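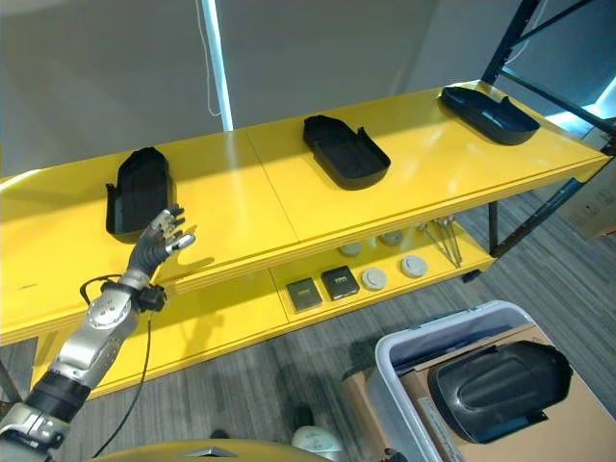

Black trays on the yellow shelf, Thursday

Thursday, September, a bit after 9 pm

Back from the Prirbridge overnight and writing this up before I forget it all (sorry for the handwriting, whoever types these). Yevhen and I had the backcountry permit for the far loop, the one past the Rangel trailhead, and the plan was to walk it at dusk, camp, and check the new trail notes against what's really out there.

Short version: the notes need work! The distance to the first marker is fine. After that we were guessing. The text says "follow the ridge to the right" and there are two ridges, both of which go right if you squint. We took the wrong one for 300 yards and had to come back down with headlamps on. Fun for us, less fun for a family with little kids.

Camped at site 4. My altimeter said 3,714 feet and the sign says 4,000, so somebody rounded very generously. I'd put the real number in the handout. Wind dropped off after ten and it got properly quiet — I could hear Yevhen's stove ticking as it cooled. Stars were wonderful until the moon came up, and then you could have read a map by it.

Cold, though. I had the summer bag and regretted it by two in the morning. Khrystyna-Mariia told me to bring the other one and I'd like it on record that she was right.

Water: we each carried a gallon and came home with maybe a cup between us. The Clirkura filter is no help up there, the creek bed was dry all the way to the bend. Packing list should say a gallon per person and leave the filter as optional.

Things to fix before the October group:
- rewrite the ridge part, Zoriana has offered to draw a little sketch map
- permit office phone line closes at 4, the handout says 5
- parking lot gate code has changed, ask Manouchehr
- two of the tent stakes are bent, new ones on order

Haven't decided about the sunrise walk. Yevhen wants it in, I slept through it.

This site uses cookies to remember your settings. Accept | Manage preferences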